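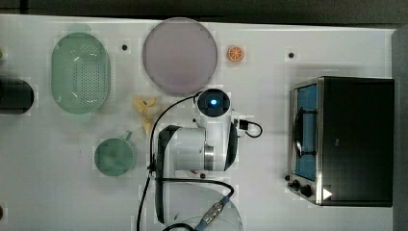
A robot arm at a kitchen-themed table, with a plate, a mug and a toaster oven within its working area.

Chore robots

Chore robots are machines meant to do the small jobs people do with their hands, at home or on a shop floor: clearing a table, filling a shelf, putting the mugs back where they live. I've kept this entry going for a few years now and I get asked the same thing every time I mention it at a party, so let me put the short version first. Machines can do bits of many chores, under kind conditions, slowly. They can't yet do a whole evening's worth of tidying in a house they've never seen. I'd love to be writing something more exciting, but there we are (and I do think the bits are pretty exciting).

Last revised Monday, September 9, 2019.

What counts as a chore robot

People argue about this more than you'd think. A dishwasher washes dishes without any help, and so does a washing machine with clothes, but most of us wouldn't call either one a robot. I only use the word for something that moves about or reaches out, and picks its own next movement from what it senses. That lets in the round vacuum cleaners and the arms with grippers, and it leaves out the bread maker, much as I love mine.

Factory arms are a muddle. An arm that puts the same screw in the same hole all day is a robot by anybody's rule, but it isn't doing a chore in the sense I mean here. A chore changes on you. The mug is on its side today, someone has left a spoon in it, and the cupboard door is half shut.

Clearing a table

This is the one most researchers start with, and I can see why! It needs only a table, some things to put on it and an arm. Typical practice objects are plates, cups, colanders and toy food, with an appliance such as a small oven standing by as something to open or put things into. Toy food is handy as it never goes off and it's the same shape every morning.

The hard part for a gripper with two fingers is often the plate. A banana has sides you can pinch. A mug has a handle, or you can put one finger inside and one outside. A flat plate hardly gives you anything, as the rim sits so close to the table that the fingertips have to slide in low without bumping the surface. People who build these systems tend to go for one of two tricks: push the plate to the table's edge and take it from there, or use a plate with a raised rim. I think of the second as cheating a bit, though I've bought easier tools for my own kitchen often enough.

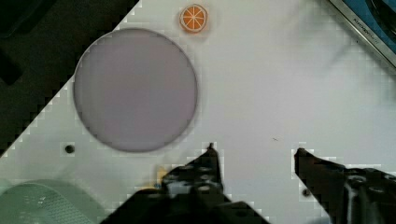 Could a robot arm empty my dishwasher tonight?
Probably not on its own. An arm that has been set up for your particular machine and your particular cupboards might manage the sturdier things, but you'd want to stay nearby and do the glasses yourself.

Cameras and feeling about

Many arms carry a camera close to the gripper and use another one further off. The near one is good for the last little stretch, when the fingers are lining up on something, and the far one is good for working out what's on the table in the first place. Neither helps much once the fingers have closed round the object and hidden it. You and I go by touch at that point. Touch sensors for grippers do exist, and some are very clever, but plenty of arms still work with little more than a sense of how hard the motor is pushing.

Shiny things and see-through things are a nuisance too. A drinking glass shows you whatever is behind it, and a steel pan shows you the ceiling light – a camera can be badly fooled by both.

The Letuter trials

The Letuter trials were run by Laurinda Amaral, who wanted a plain measure of how an arm gets on with kitchen work when the things on the table are moved between goes. Her rule was 100 attempts for each job, with a person putting the objects down in a fresh place each time and keeping their hands off after that. A go counted only if the object ended up where it was meant to be, the right way up, with nothing else knocked over.

The bowl job came out best, with 15 failures. The plate job came out worst by a long way and she repeated it in October with softer fingertips, which helped, but she has never published a final number and I won't guess at one. I like these trials a lot because she wrote down the dull failures as well: a cable catching on a mug handle, an arm that stopped dead because it had reached as far as its joints would bend.

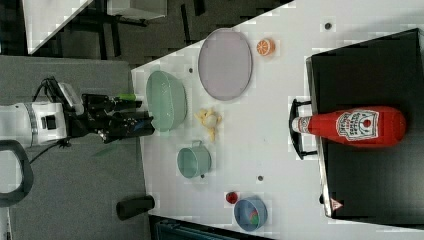 Bowls, toy food and a ketchup bottle, with the gripper reaching in from the side.

Bowls are an interesting case by the way. Upright, a bowl is easy, since you can grab the rim nearly anywhere. On its side it may roll when touched, and the arm has to turn it over as well as lift it. That means letting go and taking hold again, or twisting the wrist a long way round, and both of those add chances to drop it.

On the shop floor

Shops and small workshops are a bit kinder to robots than homes are. The shelves stay put, the boxes have labels, and no one minds a machine trundling about after closing time. Cluken sells a shelf-filling arm that works from a fixed rail and handles boxed goods only. Öberg went the other way and made a cart that carries stock to the right aisle and leaves the lifting to a person, and I must say the staff I've talked to preferred it.

Brostent tried loose fruit and vegetables over 4 shops and dropped the idea in 3 of them, mostly down to bruising. The last shop kept the machine for potatoes.

See also: robot vacuum cleaners; grippers and suction cups; laundry folding (a sore subject, with its own entry).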